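Kitchen and workshop tips: trying a table-clearing arm on hire

Bongani Maluleke tests the Rutard arm from Zimberg

Zimberg hires out the Rutard by the month, with a perforated bench top, a gripper and the Montoya software for planning jobs on screen before you run them at home. I took the plan that began in April. These are the things I would pass on to anyone setting one up for crockery.

Start with the layout. Put the cups and plates down first, then leave a clear strip between one plate and the next so the fingers have room to come down on either side. Tall items go where the arm can reach them without passing over anything else. 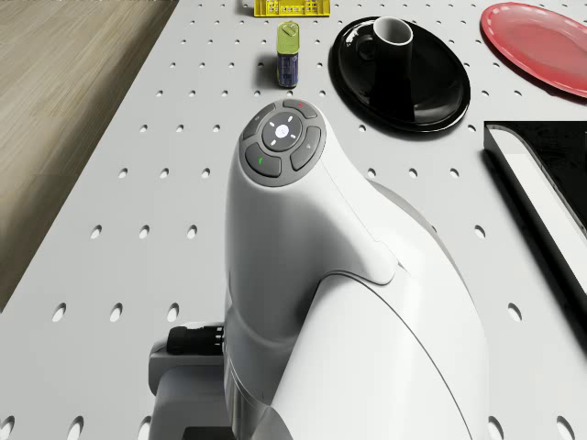

Stand a mug on its plate with the handle turned out to the side. Shiny black crockery is the hardest to line up on screen, so give it more space than you think it needs. Light cups are easier.

Keep drinks cans away from the plates. Lift baskets and boxes to the back, and save the layout under a plain name. I called mine "supper 2" and regretted it by the time there were two of them.

For nested pieces, set the grip height by the outer piece first. A cup inside a bowl should be lifted out as a separate job. Check for anything small left in the cup before you write the next step.

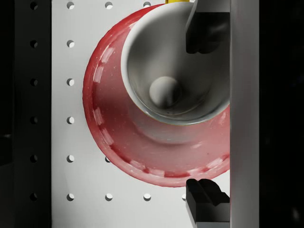 Slow the last part of the approach to the lowest setting. The manual suggests medium, which I found too quick for anything with a thin rim. Wipe the finger pads with a damp cloth at the end of the day and let them dry before closing the case.

The Vondudura pad set is sold separately. It fits without tools, but order the wide pads if you mostly handle bowls.

Support answered both of my emails within a day. The planning screen is clear, though the undo button only goes back one step. Save before you move anything.

Last updated 2 September 2021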